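Procurement planning for path inspection robots

Procurement planning for path inspection robots is the work of choosing, pricing and scheduling the purchase of small ground robots that travel along trails, boardwalks and footbridges to record their condition. It covers the machine itself, the sensors it carries, the routes it will serve, and the staff time and spare parts needed to keep it going. Parks departments, trail trusts and water authorities are the usual buyers. The field is young and lively, and a well-made plan can get a small agency a remarkable amount of inspection for its money.

Background

Outdoor path networks have traditionally been inspected on foot. A ranger walks the route with a clipboard or tablet, notes loose boards and soft ground, and files a report. The method works well and is still the standard against which robots are judged. Its weak point is frequency. A long network may get one full walk a year, with a few extra visits after storms.

Ground robots offer a way to fill the gaps between those walks. A wheeled or legged machine can repeat the same route at the same height and speed, so pictures taken months apart can be laid side by side. For anyone who has tried to compare two years of hand-held snapshots, this is a wonderful thing to have!

Route survey

Planning normally starts with the routes and only later moves to product brochures. The survey lists every surface the robot must cross, along with gate widths, slopes, steps, drainage channels and places where radio coverage drops out. Each stretch is given a difficulty class, and the hardest stretch that cannot be bypassed sets the minimum ability of the machine.

Footbridges get close attention. Deck boards may run crosswise or lengthwise, and the two behave very differently under a small wheel. Crosswise boards send a steady vibration through the chassis, which blurs pictures and loosens fasteners. Lengthwise boards can trap a narrow tire in a seam. The joint where a deck meets the ground is measured separately, because a lip that a walker would never notice may stop a light machine dead.

Railings matter too. They keep a robot from leaving the deck, but long rows of balusters can confuse range sensors that expect a solid wall. Buyers are advised to ask for a trial on a real bridge, with planting on both sides, before agreeing to a price.

On an older bridge the surveyor records the wear of the boards, the line of both railings and the change of surface at the far end, where weathered planks give way to a pale, sandy-looking path.

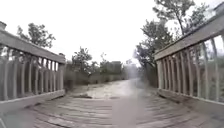 Choosing a drive type

Wheeled robots are the cheapest to buy and the simplest to repair. They suit paved loops and firm gravel. Tracked robots spread their weight and climb low steps with ease, though they scuff soft timber and use more power. Legged robots handle stairs and broken ground beautifully, and they are great fun to watch, but they cost the most and carry the least.

Mixed fleets are possible. An agency might use a wheeled unit for its easy miles and rent a legged one for the rest. Renting suits short seasonal jobs, while owning tends to pay off when a route is covered every week.

Budget structure

A complete budget has a purchase part and a running part. The purchase part includes the robot, its charger, a carrying case or ramp, cameras, a mast or mount, and any software license that must be paid up front. The running part includes batteries, tires or foot pads, data storage, insurance, yearly service and operator hours.

First-time buyers often leave out the following:

Training, including a second operator to cover vacations and sick days.
Transport to the trailhead, with room for the ramp.
Dry, heated storage with a suitable outlet.
Picture review. A robot can gather in a morning what takes a person a full day to look through.
Replacement of the main battery, which should be entered as a planned cost from the start.

Operator hours and picture review frequently outweigh the hardware over the life of the machine. Some agencies fund the two parts from different accounts, with the robot treated as capital equipment and the review work as maintenance. This keeps the books tidy – provided both requests are approved in the same year.

Tender and trial

The tender document describes the job to be done and leaves suppliers free to suggest how. Typical entries are the length of route per charge, the tallest step, the narrowest gap, working temperature and the picture detail needed to spot a split board. Suppliers are then invited to a trial day on the agency's own ground.

The Clistau trail network is a good case of the approach. Its planners listed 526 separate structures, among them boardwalk sections, culvert crossings and footbridges, and sorted them into 4 difficulty classes. Offers came from 2 suppliers, Jandadent and Lukáč. Both machines ran the same test route, and the planners scored them on picture sharpness as well as on distance covered. Jandadent won the contract with a tracked model. The Lukáč machine was faster on gravel but gave softer pictures over crosswise decking. The published route plan set a first-year target of 1776 structure visits, with the remaining sites left to walking crews.

The neighboring Jisau network took a different path and leased its robot for a single season. The lease cost more per month than a purchase would have, yet it let staff learn which accessories they used and which stayed in the van.

Scheduling

Delivery times vary with the supplier and the season. Orders placed in February generally leave enough time for training before the busy months. Most plans call for a short acceptance period during which the robot repeats one route until its records match a ranger's notes. Early morning runs are popular because paths are quiet, although low sun can throw hard baluster shadows across a deck and hide small cracks. Overcast light is softer and often gives more even records.

Service life and resale

Frames and motors usually outlast the electronics. Planners therefore ask whether cameras and computers can be swapped without sending the whole unit back – a question that belongs in the tender. Used machines find ready homes with colleges and training centers, and a modest resale value may be entered in the budget if the supplier agrees to transfer the software license.

See also

Boardwalk maintenance
Capital equipment budgeting
Mobile robot
Trail inspection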